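I caught Helge Vik on the phone one February morning, halfway through a bagel and a stack of receipts. She runs Basteck, a tiny parts shop, and she'd just gotten her first training grant (yay!), so I wanted to hear how the money works.

"They pay you back, they don't pay you first," she told me. "I spent $3000 on courses and got $2000 of it back. You need to have that cash sitting somewhere!"

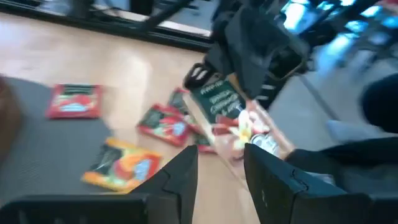
Gripper fingers over a light wood-grain surface and a dark gray mat.

I asked what slowed her down, and she groaned. It was the invoices. Two were made out to Kunder, her old business name, and the grant office sent the whole claim back.

"I had 30 days to fix it. I used 29."

Would she apply again? "Oh, sure, I've already got the form open." Then her other line rang and off she went.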